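Home Docs Data Rules Changelog Issues

# Pludosard Hanging Set: data card and collection rules

Pludosard is a set of two-arm teleoperation episodes on hanging and unhanging small laundry. It is maintained by the Misthorpe group. This card covers the sock task and the rules operators and reviewers must follow for an episode to be accepted. The rules apply to every station that contributes data under the Pludosard name.

Card revised 23 June 2019.

## Contents

- 400 accepted episodes, stored one per folder
- joint states and gripper commands for both arms
- head camera video
- one `notes.txt` per episode, free text, may be empty

Rejected episodes are kept in `rejected/` with a reason code. Do not delete them.

## Station rules

1. The table is clear of everything outside the task list before recording starts.
2. Left and right arms carry different strap colors. At the Nultberg station, left is blue and right is green. Do not swap straps between arms, even for a short repair.
3. Cables run along the arm and are checked through the full range of motion at the start of each shift.
4. The emergency stop is within reach of the operator and is tested daily.
5. No person reaches over the table while the arms are powered. To fix a fallen sock, stop the arms, wait for the status light, then reach in.

## Handling rules

The hanger hangs free from its hook, so any pull on one clip moves all the others. One arm steadies the hanger while the other handles the sock. Grip the hanger at its end, close to the last clips, and keep the fingers off any sock already pinned.
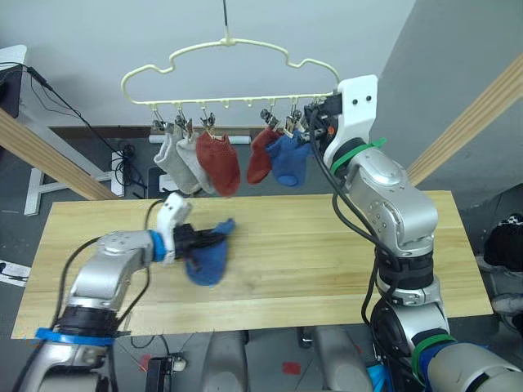

## Episode rules

- Maximum length is 70 seconds. Longer episodes are cut by the recorder and marked `TIMEOUT`.
- One sock per attempt. A failed grip may be retried up to 3 times, and the retries stay in the recording.
- Overlapping socks on neighboring clips are allowed. Two socks in one clip are not — mark `DOUBLE`.
- Empty clips between socks are allowed.
- If the hanger comes off its hook, end the episode and mark `DROP`.

## Review

A reviewer who did not operate the episode watches it at normal speed. From each batch, 20 episodes get a second review. Where the two reviews disagree, the stricter result stands and the case goes into the Adjei log.

## Known issues

- Strap colors fade in overexposed video from December. Use the arm field in the metadata instead.
- Fast sock motion blurs in the head camera. Blur alone is no ground for rejection.
- `notes.txt` uses mixed line endings.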